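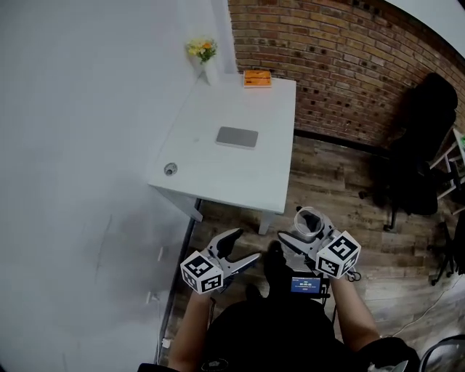
4 Assessing a chore before automation

Section 4 sets out how to decide whether a household or shop-floor chore is fit to be handed to a Trevus arm at its present state of development. It is to be read before any hardware is bolted down. Most chores that look simple are simple for a hand, and a two-jaw gripper removes nearly everything the hand brings to them. Clearing a table is the reference chore for this section. A clear plastic cup held in one pair of jaws, with the floor showing through its walls, is a fair specimen of the difficulty: the vision system has little more than the round rim to work from, and the wall of such a cup may give way at a force that would be slight for a box. A flat grey pad lying on a white table top is a different problem. It is easy to find and hard to get under.

4.1 Scope

The procedure applies to single-table work with one or two arms. It does not cover stairs, hot liquids, knives or any chore carried out within reach of children or animals. Laundry is dealt with in Section 6.

4.2 Before you start

1. Read Section 2 (Emergency stop) and confirm that the stop works.
2. Write the chore down as one sentence with a start and a finish. "Tidy the table" is not acceptable. "Move every cup from the table to the tray" is.
3. List the objects that will be met. Put each in one of the classes in 4.3.
4. Carry out the chore by hand with the hand-held grippers, using the jaws only. Do not steady an object with a finger or forearm.
5. Note every point at which you wanted to use a finger.

Note: step 5 is the one most often skipped. An operator who finds the chore awkward with the hand-held grippers should expect the arm to find it worse.

4.3 Object classes

Class A – rigid, opaque, and narrower than the open jaws. Small boxes, blocks, tins.
Class B – rigid but flat. Tablets, mats, coasters, cutlery.
Class C – thin-walled or transparent. Plastic cups, bottles, food trays.
Class D – soft or shapeless. Cloths, bags, cables.
Class E – not to be touched. Vases, plants, anything holding water, anything the user would mind losing.

An object that falls into two classes takes the later letter. A thin box lying on its largest face is treated as Class B until it has been tried.

Caution: Class E objects are to be marked on the table map before the first run. The arm has no opinion about flowers and will plan a path through them if none is marked.

4.4 Trial runs

1. Set the jaw force to 5 for Class C and to 40 for Class A. These are controller units and do not convert to newtons.
2. Place one object on the table, at least a hand's width from any edge.
3. Run the chore at slow speed.
4. Record the result as Done, Done with help, or Failed. A cup put down on its side is Failed.
5. Move the object and repeat until 52 runs have been recorded.
6. Change one thing only (light, object or table) and start a new sheet.

Note: do not discard runs that went wrong for a reason you understand. They will go wrong for the same reason in a kitchen.

4.5 Reading the results

Our own trials at the Prorkorcombe workshop, supervised by Vesela Nedeljković, ran to 861 recorded attempts by the end of August. Class A objects were reliable enough for unattended use on a clear table. Class C objects were acceptable under even light and poor beside a window. Class B objects needed an edge to slide them to, and the arm often pushed them over it. Class D was abandoned.

Our present answer is therefore a narrow one. The arm can do part of a chore, on a known table, with someone in the building. It cannot yet be given a room. The same holds on the shop floor, with the difference that a shop floor can be altered to suit the machine – fixed trays, one type of part, constant light – and most householders will not agree to this.

Caution: a good score in one room is not a score for the next. Repeat 4.4 whenever the arm is moved, even by one table.

4.6 Settings file

Save the finished table map under the name of the room. Controllers with Clondum firmware store one map only and overwrite it without asking. Export the map to the Joo panel before starting another.

Section last revised 2021-09-21. For jaw replacement, see Section 5.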